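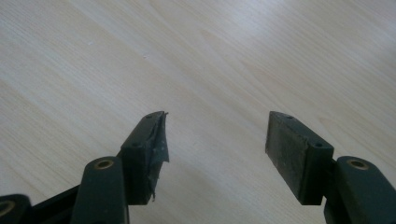 I finally cleared the desk on Sunday. It had been on the list since we moved the computer out of the bedroom, and by August there was no part of the top I could see without lifting something first. Most of what was on it wasn't desk stuff. There was a bag of light bulbs, a lot of mail, a bike pump, the lid of a casserole dish, and the box the printer came in, which I had been keeping in case the printer had to go back. The printer is two years old.

I started at ten in the morning and moved everything to the floor. That took less time than I thought it would. Sorting took the rest of the day.

The mail went first. I made a pile to keep and a pile to shred, and the keep pile came out very small. Mostly tax papers and the car title. The shredder is an old Bekex that overheats after a few minutes and then needs 30 minutes to cool down, so I ran it in between other jobs. It was still going at dinner.

Cables were next. I pulled 23 of them out of the left drawer and could match maybe half to something we own. I kept one spare of each kind and put the rest in a bag for the electronics drop-off. The ones I kept are wrapped with Velcro ties and sit in a shoebox in the closet. I have tried clear bins and a hanging organizer with pockets, and the shoebox works fine.

Then the top itself. I bought the desk secondhand a few years ago, and the seller said it was an Arai, though there is no label on it anywhere that I can find. It's a pale blond color with a fine straight grain, and I had forgotten how much I like it. With the blinds open it makes the whole corner of the room brighter. I had been thinking about painting it dark green to go with the shelf, and I'm not going to do that now.

For cleaning I used warm water with a drop of dish soap on a cloth that was wrung out well, and wiped along the grain. There were two coffee rings. One came off with the soapy water. The other needed a little baking soda paste and a few minutes of light rubbing with a fingertip. A strip of old tape had left some glue near the back, and I softened that with cooking oil, left it alone while I did the windowsill, and wiped it off with soap after. Dry it with a towel when you're done. I let water sit on a different desk once and the edge swelled up.

I don't use spray polish on it. I tried Furken on our last table and it left a film that showed every sleeve mark, and then I had to get the film off too. A friend at work swears by it, so maybe I put on too much.

While everything was on the floor I looked at new desks online, which was a mistake. The one that kept coming up was a sit-stand model from Rerkever for $3,199. It has a motor and a drawer with a lock. For that price I can stand up at the kitchen counter.

What went back on the desk: the monitor, the keyboard and mouse, a lamp, one cup of pens, and a notebook. I tested the pens on the back of an envelope before they went in the cup, and threw out most of them. The printer is now on the low shelf by the door. I have to get up to use it, but I print something maybe twice a month, mostly return labels. The printer box is in the recycling.

The bike pump lives in the hall closet now. I still don't know where the casserole dish is that goes with the lid. I checked both kitchen cabinets and the box of holiday dishes on top of the fridge, and I'm keeping the lid until New Year's in case it shows up.

The right drawer isn't done. It's stationery, old phone chargers, a stapler that takes a size of staple I can't find in stores, and a lot of keys. I don't want to throw out the keys until I've tried them in every lock in the house, so that's a job for some evening this week. I also need felt pads for the lamp base, the kind you cut to size, and a short extension cord, white if they have it.

Filed under: house, cleaning

Contact | Copyright, all posts and photos | Back to top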